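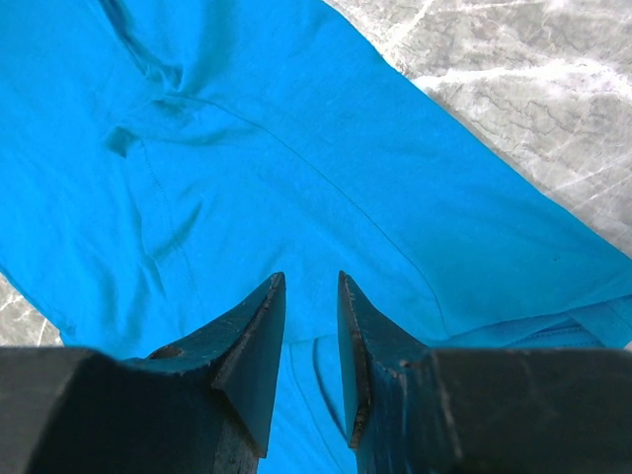

Many members have asked us about folding T-shirts for the winter clothing drive, so I will write in this newsletter how we do it at Skodness. The first thing is the surface. A bed is too soft and the carpet leaves fluff, so please fold on something hard and smooth. A bright blue cotton shirt on pale grey marble, like this one, is easy to work with, as the colour stands out well against the stone and you can find the edge of the fabric quickly. A white shirt on the same marble is harder for the eyes, and for those I put a dark towel underneath. A kitchen bench or a dining table is also fine if it has been wiped and dried.

Lay the shirt with the front side down and smooth it with the flat of the hand, beginning in the middle and going to the sides. Do not pull the neck. Cotton knit will stretch if you pull it and then the two sides do not match anymore. When it is flat, fold one side to the middle of the back, turn the sleeve back on itself, and do the same with the other side. Then fold up from the bottom, once to half and once again. For children's sizes one fold from the bottom is enough.

Last May we received nearly 200 shirts in one weekend, and a big part of them came rolled. I understand that rolling is good for a suitcase. For our boxes it is not so good, the rolls open during the drive to the storeroom and we must begin again. Folded shirts stay as they are. A box from the Plivari range, the middle size, takes 50 adult shirts if they are all folded to the same width. I use a piece of cardboard 17 centimetres wide as a guide and I keep it in the drawer with the tea towels.

Some small requests about what you put in:

Please wash the shirts before, without strong perfume. A few families told us that the smell gives them a headache.

Please check under the arms and at the neck. A faded colour is no problem. A hole is a problem, but do not throw the shirt away, bring it in a separate bag and we cut it for cleaning cloths.

Please write the size on a paper and put it on the top of the pile. Many labels are washed out, and then we are holding shirts against each other to guess.

The boxes can be left at the Vimau hall, by the side door, on any weekday morning. If you have more than two boxes, please send a message first so that we can make space. The larger pieces, such as coats and blankets, go to Hordiienko as before, they have the high shelves for it.

Our aim for this winter is 1000 pieces, all kinds of clothing together. I was asked if long-sleeved shirts are folded in the same way. Yes, only the sleeve is laid down along the side after you turn it, so that it does not stick out at the shoulder. It takes a little practice and the first ones are always a bit crooked.

Last updated: Sunday, December 17, 2023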